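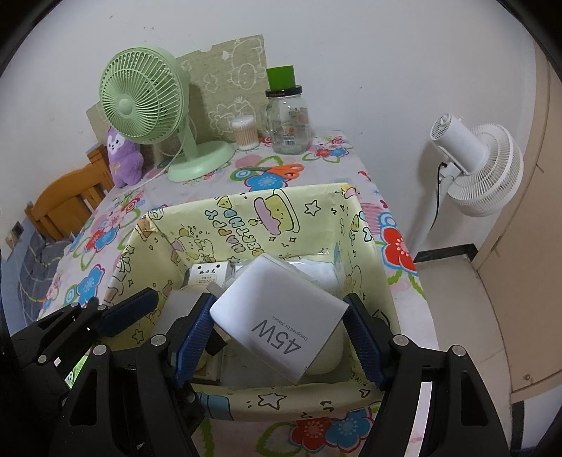 Abb. 1: Weiße Kartonverpackung (Aufdruck „45W“) über dem offenen Sammelbehälter

Übung 3: Einlagern von Kleinverpackungen
Leitung: Marlene Hinrichs

Jede Arbeitsgruppe erhält einen Behälter und 12 Verpackungen unterschiedlicher Größe. Vor dem Einlegen ist der Aufdruck in die Bestandsliste zu übertragen. Leistungsangaben wie „45W“ gehören in Spalte B, Herstellerhinweise wie „Designed by Xiaomi“ in Spalte C. Flache Kartons werden hochkant eingestellt, schwere zuunterst.

Die Listen sind bis zum Ende der Übung bei Herrn Rothe abzugeben.

Zuletzt aktualisiert: 12. März 2018
Diese Website verwendet Cookies. Mit der weiteren Nutzung stimmen Sie dem zu.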